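Bench notebook, Friday, December
Sorting work, plates and soft objects

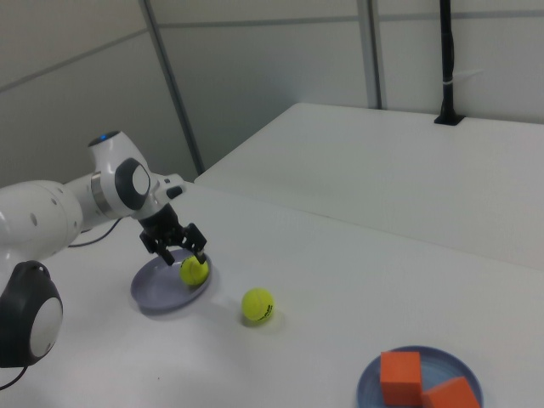

Which plate should the tennis balls go on?
The lavender-gray one. The slate-blue plate is for the orange foam cubes and stays that way for the whole run, so the labels in the log match from one day to the next.

Picked this up again after lunch. Waltraud Gisler had left a note asking for the plate rims to be written down properly, as the last entry only said "plates, round." The lavender one has a shallow raised rim. A ball set down gently near the middle drifts a little before it settles, more so if the table has been leaned on. I put a folded strip of card under the near table leg at 2:15 and checked with the small level. Better, still not perfect. The leg needs a proper foot and I have put that on the list for Gruven to order.

Balls. We are down to the Rebane box now, the older ones having gone bald on one side. New felt sheds. I wiped the tabletop before starting and again an hour later and got yellow-green fuzz on the cloth both times. It also sticks to the foam, so do the cubes first if you are cleaning up in one go. Don't use the blue spray on the foam, plain water and a wrung-out cloth is enough. The spray left one of the spare cubes tacky last month and I had to throw it out.

Cubes. Foam from the Larnex sheet, cut with the long blade. Edges are fair. I squeezed each one by hand and let go, and they come back to shape in about 2 seconds, which is slower than they did when fresh. Probably the cold room. I'll try the same thing in the morning with the heater on before blaming the foam. If they are still slow I will cut new ones, there is plenty of sheet left on the shelf behind the door.

Plates. Washed in the sink with ordinary dish soap and dried on the rack. The darker plate shows every water spot – dry it with a towel. Please don't put either of them back in the kitchen cupboard, I found the lavender one in there under somebody's toast on Wednesday's washing pile and had to scrub it.

Light. Ceiling lights only, blinds down. The table is white and so the shadows come up soft and gray, easy to live with. With the blinds open the sun gets on the tabletop by mid-afternoon and the dark plate looks like a different color.

Log number for this setup is 223, written on the inside cover under the Jeltia heading. Old sketch of the layout is crossed out, use the one facing it.

To do
Order table foot (Gruven)
Cut spare cubes if the morning check is slow
Tape a label under each plate
Ask Waltraud if she wants the rim heights measured with the calipers or if words will do

Stopped at 5:40. Left the spare balls in the box with the lid on.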